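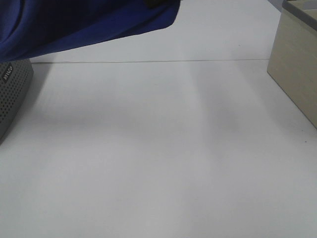 ## 4. Descaling the Rondeck steam iron

The Rondeck reminds you to descale after 40 hours of steam use. The scale light turns amber and stays on until you finish the steps in this section. If your tap water is hard (more than 300 ppm), descale every August and again in winter, even if the light has not come on.

**Caution:** Unplug the iron and let it cool for two hours before you open the scale valve. Water left in the boiler can stay hot long after the soleplate feels cool.

You will need:

- one sachet of Letetti descaler
- a heatproof bowl or a sink
- the valve key from the storage slot in the base

### 4.1 Filling and soaking

1. Remove the water tank and empty it.
2. Dissolve the sachet in cold water and pour the mixture into the tank, up to the lower line.
3. Put the tank back. Press until it clicks.
4. Plug in the iron, set the dial to MAX and wait for the green light.
5. Hold the steam trigger over the bowl until you hear the pump change pitch, then let go.
6. Turn the dial to OFF, unplug the iron and leave it for two hours.

Do not use vinegar. It damages the valve seal, and the warranty does not cover seals damaged this way.

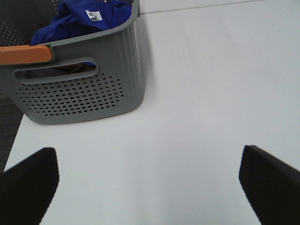
### 4.2 Draining and rinsing

1. Hold the iron over the sink with the soleplate facing up.
2. Fit the valve key and turn it a quarter turn to the left. Brown or white flakes may come out with the water — this is normal.
3. Close the valve, fill the tank with clean water and shake the iron gently.
4. Open the valve and drain again. Repeat until the water runs clear.
5. Close the valve firmly by hand. Do not use pliers.

### 4.3 Resetting the light

Plug in the iron and hold the steam trigger and the ECO button together for five seconds. The amber light blinks twice and goes out.

**Note:** On models with the older Condberg pump, hold both for ten seconds. The pump type is printed under the tank.

Before ironing clothes, steam an old towel for one minute to clear any descaler left in the vents.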